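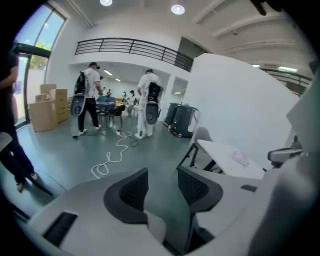

High ceiling, white walls, polished floor.

I said in May that I would write up how the rentals went for my parents' anniversary dinner, and a couple of people have asked since then, so I am finally doing it. It covers tables, chairs, linens, dishes and the sound system. I am leaving out the food, which my aunt and two cousins handled and which deserves a post from one of them.

The budget for everything we had to rent was $2,000. My sister and I split it. The room was a separate cost and was already paid for when I started calling around, so I only had to fill it.

I got quotes from two places. Flurent is mostly online. You pick your items, put in a zip code and a date, and a total comes up at the end. Garba is a rental yard out past the feed store in Ivo, with a counter and a phone that rings a long time before anyone picks up. I assumed Flurent would be cheaper and it was, until the last page. Delivery was one line, pickup was another line, and there was a third charge for delivery inside a set time slot. Without the slot they could show up at any point between 7 a.m. and 7 p.m., and our room was only open to us from noon.

Garba had a flat delivery charge that covered both trips. They wanted the order by phone and then a signed copy by email, and the person on the phone read the whole list back to me slowly. At the time I was a little impatient about it. She caught that I had ordered dinner plates and no salad plates, so I have no complaint.

Tables first. I wanted rounds because they look like a wedding and my mother never really had one. The trouble with rounds is the floor space. A 60-inch round seats eight, and you need room for a chair behind every person plus room for somebody to walk past. I drew it out on graph paper and kept losing the path to the kitchen. In the end we did rounds for most of the guests and put three 8-foot banquet tables along one wall for food, with a shorter one for cake and cards. I'd draw the food tables first next time. I did them last and had to move everything.

If you are doing a drawing, measure the room yourself. The sheet they gave us had the length and width right, but it showed the doors opening out and one of them opens in. That cost us a spot where I had planned to put a table.

Chairs were the most boring decision and the one everyone had an opinion on. Garba has three kinds: plain folding, padded folding, and the stacking kind with the bamboo look. The bamboo ones cost more than twice what the padded ones did. My sister wanted them. I went to the yard and sat in one of each for a few minutes, which I recommend even if you feel silly. The bamboo chair was fine for ten minutes and not for a three-hour dinner, and a lot of our guests are past seventy. We got the padded folding ones and I haven't heard a word about how they looked.

The tables and chairs together came to $472 before tax.

Linens were where I made my mistake. A 60-inch round table takes a 90-inch cloth if you want it to hang to about lap height, a 108 if you want it lower, and a 120 if you want it on the floor. I knew none of this. I ordered 120s because the picture on the website looked nice, and then I found out that they get caught under chair legs. My uncle nearly took a place setting with him when he stood up to make his toast. The 108s would have been cheaper too.

The other thing with linens is that they come folded in plastic and they have creases. Garba said they were pressed, and I believe them, but they had been folded after that. We hung what we could over chair backs for a couple of hours and it helped some. My cousin brought a garment steamer and did the head table and the cake table and then quit. With plates and candles on the tables I stopped seeing the creases.

We went back and forth on real dishes. The argument against was the washing. I had it in my head that we would be standing at a sink at midnight, but most rental places only ask that you scrape the plates and put them back in the racks they came in. They wash them. I asked twice to make sure. Scrape, rinse if you can, rack, done. Glasses go back in their own crates upside down. The racks are heavy when full – heavier than I expected – so don't stack them somewhere that involves stairs.

Count everything when it arrives, before you set a single table. Write the number on the delivery sheet next to the number they printed and have the driver initial it. We were short one rack of water glasses, and the driver called it in and had it to us by 2 p.m. If we had found out at five o'clock it would have been a different kind of day.

Then there was sound. I wanted a microphone for the toasts and some way to play music off a laptop. Garba doesn't carry audio, so that part came from Flurent after all, a package built around a Prendinex powered speaker pair with stands, a small mixer and two wireless mics. It was $379 with delivery, and it was the single item I kept trying to cut. My brother-in-law has a speaker he takes camping and he kept offering it.

We tested the camping speaker in the room a week ahead, during a half hour they let us in to measure. Music was okay. Speech was not. A big room with hard surfaces throws everything back at you, and once you add people talking it gets worse in some ways and better in others. I kept the package. I'm glad I did, mostly because of the second microphone. My father has a hard time standing for long and we could hand him one at his seat.

Some notes on the speakers in case they are useful:

Put them in front of the person talking, never behind. If the mic is between the speakers and the wall and the speakers point away from it, you will mostly avoid the squeal.

Ask for spare batteries and check that the ones in the mics are new. Ours were not.

Tape the cords down. Gaffer tape comes up clean and duct tape does not. I bought a roll for the purpose and still have most of it.

Find out which outlets are on the same circuit as the coffee urn. We plugged the mixer in next to the urn during setup and lost both.

Pickup was the next morning. Garba came when they said, two guys and a truck, and they were gone in twenty-five minutes. They charged us for one broken plate and one missing napkin. I found the napkin in my coat later. Flurent came in the middle of the afternoon, after I had called to ask, and I ended up waiting in the room with a book and a plate of leftover ham. The person at the front desk was nice about us running past our time, but they did bill an extra hour.

With linens, dishes, tax and that extra hour, we came in under the $2,000. I put part of the leftover toward prints of the family photo and owe my sister her share of the rest.

A few people asked if we should have just bought the tablecloths. I did the math and you could come out even after two or three parties, but then you own a closet full of tablecloths and you are the one washing them. I don't throw parties. We have my niece's graduation coming up next year and that is going to be in the backyard, with the folding tables we already have and paper plates. I do need to look into a tent. If anyone has rented one and staked it over a sprinkler system, leave a comment and tell me how you found the lines.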